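Skavum Diltau 2 Induction Hob: Review
2020-12-15

The Diltau 2 is a portable single-zone induction hob rated at 2000 watts. I bought it in August to take over from a gas burner in a rental kitchen with one working outlet, and it has been used for most meals since then.

Controls are touch-sensitive and sit along the front edge. There is a power mode and a temperature mode. Power mode is the one to use. Temperature mode reads from a sensor under the glass, so it lags behind the pan by a fair margin, and with thick-bottomed cookware it overshoots before settling. For holding a stew it is acceptable. For frying eggs it is not.

Low settings are pulsed. Below the middle of the range the coil switches on for a few seconds and off for a few seconds, and a thin sauce will bubble and go still in step with it. The Rulter hob I used before did the same with a longer cycle, so this is an improvement, though a small one.

Boiling is fast. A covered pot with 2 quarts of cold tap water reached a full boil in almost 4 minutes less than on the gas burner.

Fan noise is the main complaint. The fan starts with the coil, runs at one speed, and keeps going after shutoff until the glass cools. Conversation over it is possible. Listening to a radio in the same room is a strain.

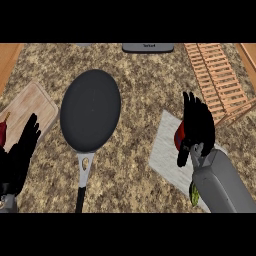

Pan detection is strict. Anything with a narrow base gives an error code and shuts down, including my small coffee pot. Check cookware with a magnet before ordering; a weak pull usually means weak heating. My Hassanpour skillet, sold as induction-ready, works but heats in a ring, with the center noticeably behind.

The glass wipes clean with a damp cloth. The seam around it collects grease and needs a toothpick. The cord is short and exits at the left rear, which limits where the unit can sit.

Recommended for boiling and searing. For slow sauces, look for a model with continuous low power.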